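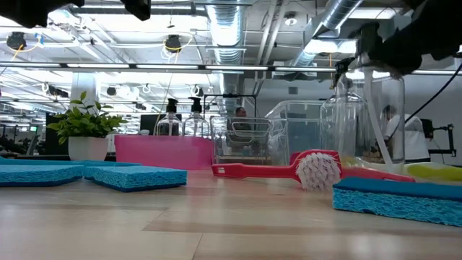 Estropajos azules y cepillo rojo sobre la mesa.

Quedo con la encargada de la lavandería Forkgate a media mañana, cuando ya ha pasado lo peor, y lo primero que hace es ponerme un café sin preguntarme si quiero. Quería, claro. Llevo 6 años viviendo en la calle de al lado y nunca habíamos hablado más de dos minutos seguidos.

«Yo venía de una oficina», me cuenta. «Entré aquí en octubre para una suplencia y pensé: cinco semanas y me voy». Se ríe. De eso hace 25 años — media vida, le digo, y me mira mal, con razón.

Le pregunto por las manchas, porque soy incapaz de no hacerlo. ¿El vino tinto? «Agua fría y rápido. La gente le echa sal, le echa leche, le echa de todo, y luego me lo traen a mí». ¿Y la grasa? «Jabón de fregar, el normal, y paciencia». Me apunto lo de la paciencia, que es lo que me falta (y el mantel de mi madre lo sabe bien).

Lo que más le gusta son los manteles grandes. El restaurante Tomar, el de la plaza, le manda los suyos desde el principio, y una vez le llegaron 869 servilletas de una boda. «Las doblé casi todas yo, con la radio puesta. ¡Y tan a gusto!»

¿Se jubilará pronto? Se encoge de hombros. «Me quedan tres, dicen. Ya veremos quién se queda con las llaves». Suena el timbre de la puerta, entra un señor con un edredón enorme y se acaba la charla. El café no me lo deja pagar.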